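Recording Good Demonstrations for a Folding Task: My Umbrella Setup, Step by Step

Filed under: two-arm setups, data collection

A few of you wrote in after the towel post asking how I handle something with moving parts, so let's do the umbrella! I've been working on it since August with my bench partner Kwesi Aryee, and it has taught me more about recording than everything else I've tried put together. Towels are forgiving. An umbrella has a shaft, a handle, ribs, a floppy canopy and (if you're as stubborn as I was) a cloth sleeve, and every one of those can go wrong separately.

I'm assuming you already have two arms you can drive by hand with leader arms or something similar, cameras that save in sync, and a training script that runs. If you don't, go back to the setup post and come see me later. The software names below are the ones I use. Hulteo is my recorder and Notureo is the little viewer I play episodes back in, but any recorder and viewer will do.

Step 1: Decide where the task starts and stops

Write this down before you touch anything. I mean on paper, taped to the wall where you can see it while you drive.

My first version said "put the umbrella away." Great, except that Kwesi thought that meant the sleeve was on and the umbrella was lying flat, and I thought it meant the sleeve was on and the arms were back home. We recorded for a whole afternoon like that, and the policy we trained on it would get to the end and just sort of hover there, twitching.

The version we use now reads: start with both grippers open and clear of the umbrella, finish with the sleeve on, the umbrella resting on the surface, both grippers open and clear again. Any episode that ends differently gets tossed.

Step 2: Set up the bench and then leave it alone

Plain walls help a lot. I used to have shelves behind the work area, and every time somebody moved a box my recordings changed. Panels on three sides fixed it for me.

You don't need to strip the bench completely, though. I like a couple of ordinary objects around so the model learns to ignore them. Just decide which ones belong in the session, and note it in the session log if you move them.

Mark your base positions too. If an arm gets unbolted and goes back a little bit off, you want to know before you record, and a pencil line will tell you.

Step 3: Check every camera view with the object in the grippers

Please don't skip this one. An overhead or side view can look perfect while the wrist view is showing you mostly finger. Close a gripper on the object, hold it up, and look at what the wrist camera is really giving you. Can you tell fabric from finger? Can you see the edge you're going to be working with? With the sleeve, what I want in view is the rim, because that's where the hard part of the task happens.

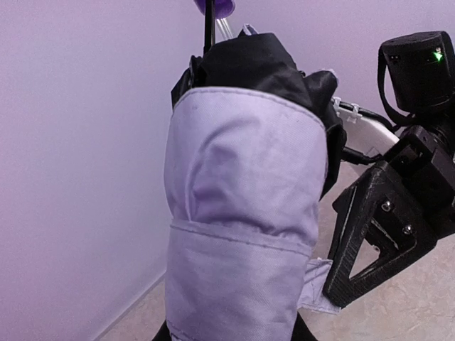 Wrist view, with the sleeve rim and the bunched black canopy both easy to make out.

If the view is poor, tilt the camera mount before you record anything. Changing the angle halfway through a dataset is miserable. I did it once, with the towels, and ended up splitting the whole set in two and using only the second half.

While you're in there, lock your exposure and white balance. Auto exposure loves to hunt when a dark object swings close to the lens, and then your pale fabric goes gray and back again in the middle of an episode.

Step 4: Practice before you press record

Drive the task until it feels boring. For me that took most of an evening (pizza helps). You'll find your own rhythm, but these habits made the biggest difference for us:

Move at one steady speed. Don't race through the easy reach and then creep through the grasp.

Give each arm a job. One holds, the other works the fabric. If they swap jobs, swap at the same point every time.

Don't park. When you stop to think, the recording is full of frames where nothing moves, and the model learns that standing still is a perfectly fine thing to do. If you're lost, end the episode and start over.

Look at the camera views while you drive, and keep your eyes off the bench. You can see all sorts of things from your chair that the cameras can't, and if you use them, you're teaching with information the policy will never get.

That last one was really hard for me! I ended up turning my chair so the monitor was straight ahead and the arms were off to the side.

Step 5: Record in small blocks

We do 32 episodes, then a break. Past that my grasps get sloppy and I start cutting corners on the release. Kwesi can go longer, but I've looked at his late episodes in Notureo and I have opinions about them.

Between episodes, change how the umbrella lies. Turn it a bit, slide it toward one arm, bunch the fabric differently. Keep the changes small at first.
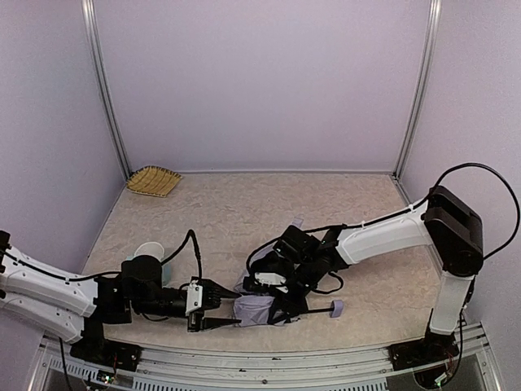
I like to have the first 200 episodes stay near the front center of the bench, where both arms can reach without stretching. Once a policy trained on those can do something sensible, I start spreading the starting positions outward. Going wide from the first day gave me a model that was equally bad everywhere, and I couldn't tell what it was confused about.

Keep the cables in mind as you spread out. A wrist cable that's fine in the middle of the bench can go tight at the end of a long reach, and you'll feel it in the leader arm as a funny little tug. If you do, stop there and give it more slack.

Step 6: Record some recoveries on purpose

Perfect runs only show the model what perfect looks like. The first time it misses the rim by a hair, it's somewhere it has never been. So for part of each block, I begin from a small mess: fabric pinched in the wrong spot, the handle turned away, the sleeve folded under itself. Then I drive calmly from the mess back to the normal path.

One caution, and I learned it the hard way. Don't record yourself making the mistake. Set up the mess with recording off, then press record and fix it. Otherwise you're teaching the mistake right along with the fix.

Step 7: Watch everything back

Yes, all of it. Double speed is fine. I give each episode one of three tags in Notureo: keep, drop or ask Kwesi. Drop anything with a frozen camera, a long pause, a gripper that bumped the surface, or an ending that doesn't match the paper on the wall.

Write the reason next to each dropped one. When I finally did this, nearly all of my drops had the same note, "lost the rim," and it sent me right back to Step 3 to fix a camera angle.

How many do you need?

Everybody asks, and it depends on your object and your model. For the umbrella we stopped at 500 kept episodes. I trained at a few points along the way with everything else held the same, and I'd suggest you do that too. If the policy is still getting better each time, keep recording. If it has gone flat, look at where it fails and record those situations specifically.

A couple of quick answers from the mailbag

Can two people share the driving? Sure, but agree on the grasp points first, and log who drove. Our episodes mixed fine once we both grabbed the sleeve in the same place.

Should I label every stage of the task? I don't. I write one sentence per episode and leave it there. If your model takes language, vary the wording a little.

Does the color of the object matter? It does if it's close to the color of your walls. Check it on the camera views at the resolution you train at, which is probably a lot smaller than what's on your monitor.

My session log template and the Hulteo config are both on the downloads page under Abugri, the folder for this bench. The next post is on training settings, so send me your questions on those before I write it.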